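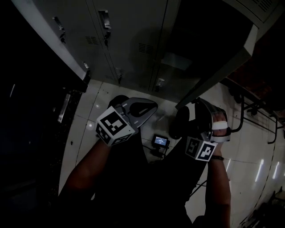

Issue 5

Fri 29 April, by Nele Frerichs

Search this blog Go

I've been meaning to write up our house rules for hand-held grippers ever since the Metow folks asked me how we keep 340 recordings consistent (bless them for asking!). Keep both marker cubes facing out, and clean, and never let a sleeve drift over them. Check the finger pads before every session, even if you checked them at lunch. Know where your cable is before you take a step — I say this with love, having tripped over mine at Nelwood last August. And write down which pair you used, please, every time.

The Kimaro rules are stricter than ours and I'm slowly coming around to them.

We use cookies. Accept Decline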